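Kitchen Notes: The Great Soup Reckoning

The August soup swap is over, and the freezers of Harkance have been restored to something like order. Thanks to everyone who brought a batch, and a special word for Mutua Rweyemamu, whose lentil soup was labeled "mild" by a man with no remaining taste buds.

A few lessons for next time. Leave an inch at the top of the tub. Soup swells as it freezes, and a lid that pops off at midnight will find its way into somebody's ice cream. Write the name of the soup on the tub as well as the date. "Brown, August" was claimed by three different households, all of whom were wrong. Cream and potatoes both go grainy in the freezer, so add them when you reheat.

Nisreen Nimri asks that we settle the matter of portions. We tried "one family's worth" and learned a great deal about each other's families. From now on a portion is 300 grams, weighed, and anyone bringing less will be spoken to by Meinir Pritchard, who enjoys that sort of thing.

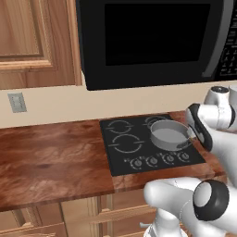

The fall swap will have a bean table and a broth table. Chili goes on the bean table. Musyoka Mohamedi has filed his objection, at length, and it has been read. Please bring your own bags this time, and if you went home with Caroline Mwakalinga's good ladle, she knows it was one of you and would like it back before the weather turns.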